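Chapter 4: Surfaces and How We Read Them

Run your hand along the nearest wall. Cool or warm? Rough or smooth? You probably guessed before you touched it, and that guess is what this chapter is all about!

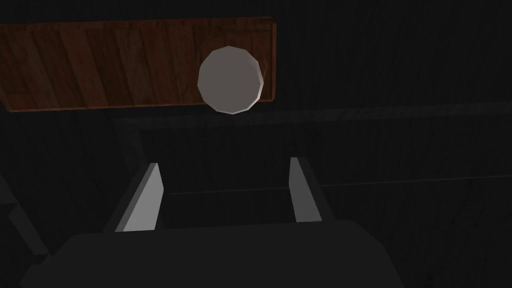 Figure 4.1 Streaks of darker and lighter brown in a wooden board.

Grain is a record of growth, and it's a marvellous one. Dark paint hides colour but rarely the pattern underneath.

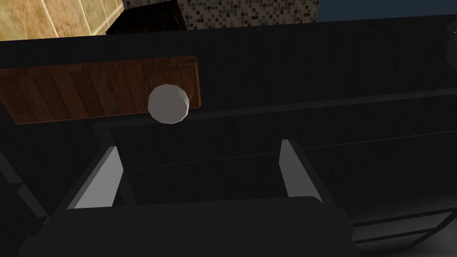
Stone keeps its own records, and so does fired clay. The tilemakers of Treremdale pressed 213 patterns by hand, and we'll meet 13 of them in Section 4.2.

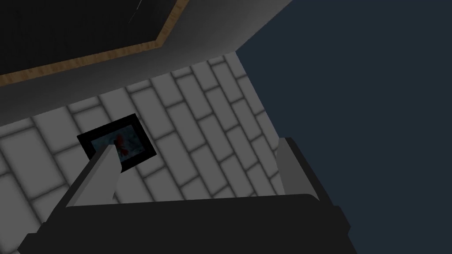
Figure 4.2 Pale grey rectangular tiles behind a small framed picture.

Orlando Ospina liked to say that a tiled wall is mostly its joints. 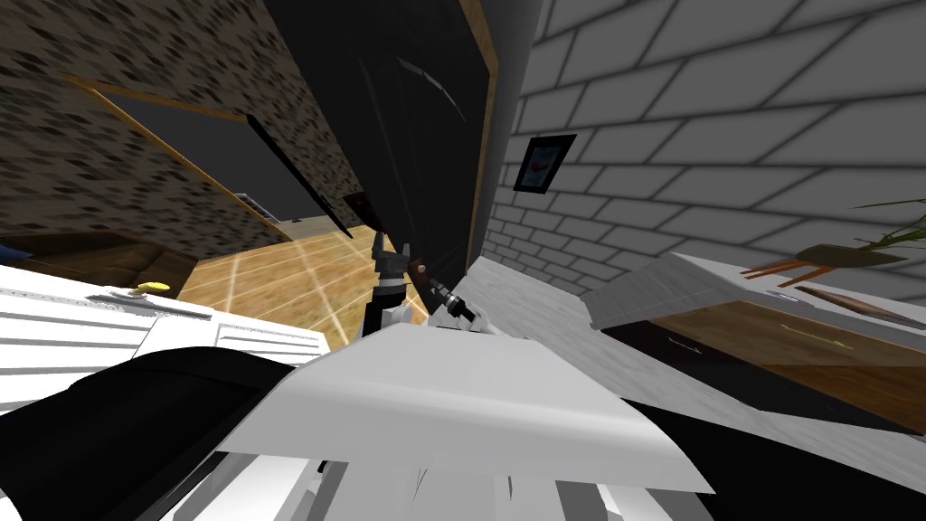

Mortar does far more than hold a wall up. It sets the rhythm your eye follows, and on white brick even pale grey lines are enough to carry you along to the corner. Try sketching a wall without them (Activity 4A) and see how quickly it goes flat.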